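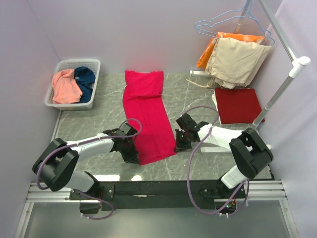 Işık, textile handling and finishing bench

04/11/2021

Folding notes, garment set B, red piece. Continues the entry on towels and flat cloths.

Purpose of the day was to settle the fold order for long, narrow pieces before the Cakside samples get packed. The written procedure we inherited from Drarero was made for shirts and assumes a body wider than it is long once the sides are in. It does not say what to do with a strip.

Surface: the gray marble-patterned one. Marble pattern is fine for contrast against the pinkish red, less fine as a reference for straightness. The white veins run in all directions and the eye picks one up and follows it. I caught myself squaring the hem to a vein twice. Use the back wall as the reference line, or put a rule down.

Starting layout: garment lengthwise, top toward the back wall, hem toward the front. Sides brought in first so the piece lies long and narrow, then the upper section goes down over itself as a squarish layer. The rest of the length stays flat until that layer is settled.

Observations, in the order they came up.

Lean. The strip wants to drift right as it comes toward the front. Checked whether it was the placement or the side folds. Placement was square at the top. The left side fold was deeper than the right at mid-length, which pushes the lower half over. Correcting at the hem only moves the problem up into the middle. Open the left side, reduce the depth, close it again. On the second attempt the lean was smaller but still there.

Hem. Comes out slanted, same cause. A slanted hem is harmless while the piece is open but after the last fold it shows as a wedge on one side of the packet, and the packet then will not stack. Square the hem before any crosswise fold is made. The bottom end should be held at both corners and drawn evenly toward the front, low, with almost no lift. Pulling one corner alone rotates the whole lower section.

Lengthwise creases. Shallow ones down the center of the lower section. These are from the side folds meeting underneath and are acceptable if they stay shallow. Smoothing from the center outward removes them but widens the strip and loses the side folds. Smoothing from top to bottom leaves them in place and keeps the width. Go top to bottom.

Upper layer. This is the part I am least happy with. The top edge is a little uneven and the lower edge of the layer lies loose and wavy over the fabric below. Small points stick out at the corners. Causes as far as I can tell:
- the layer was laid down before the fabric under it was flat
- the fold line was made across the side folds where they are thickest, so the edge rides up
- the layer was let go too early and slid a little

Tried moving the fold line down by a hand's width. Top edge improved, wave at the lower edge did not. Tried pressing the loose edge flat after the fact. It stays for a while and then comes back up. Suspect it will not matter once the lower section is folded over it, but the wave does add height.

Sizes. Target packet for the Cakside trays is 300 mm on the long side. First complete fold measured 297 mm, which I would have taken as good, except that it was measured along the short edge of the wedge. The other side was over. Measure both sides from now on and write down the larger one. Earlier entries in this notebook give one number only and should be read with that in mind.

Rest time. Left the packet alone for 60 seconds before measuring. It opens slightly in the first part of that and then holds. Measuring immediately gives a flattering number.

Comparison with the Cloditar cloths: those are stiffer, take a crease on the first pass and stay where they are put. The red piece does neither. Settings and habits from the cloths should not be carried over without a check, in particular the amount of tension at the hem. What is correct on a cloth stretches this one.

Color note, for whoever takes the reference photos: the red throws a faint pinkish glow onto the pale back wall above the garment. It is not a stain, please do not wipe the wall down again. It does shift the white balance if the wall is used as the neutral. Use the card.

Working order as of today:
1. Lay out lengthwise, top to the back wall.
2. Side folds, left then right, equal depth at top, middle and hem. Check the middle.
3. Smooth top to bottom.
4. Square the hem, both corners together.
5. Fold the upper section down. Hold the lower edge until it lies still.
6. Fold the lower section up over it.
7. Wait, then measure both sides.

Steps 4 and 5 were in the opposite order in the Drarero sheet. I have changed them here on the strength of 2 attempts, so treat it as provisional — if someone gets a flat packet with the old order, write it in and we will go back.

Open points:
Fold line position for the upper layer. Needs a marked distance from the top edge in place of "a hand's width".
Whether to fold the lower section once or in thirds. Once gives a flatter packet, thirds gives the right length more easily.
Shallow tray from Cakside is still on order, last word was December. Until then use the lid of the old one, same inside length.
Red piece left flat and unfolded overnight so the creases are not set in for tomorrow.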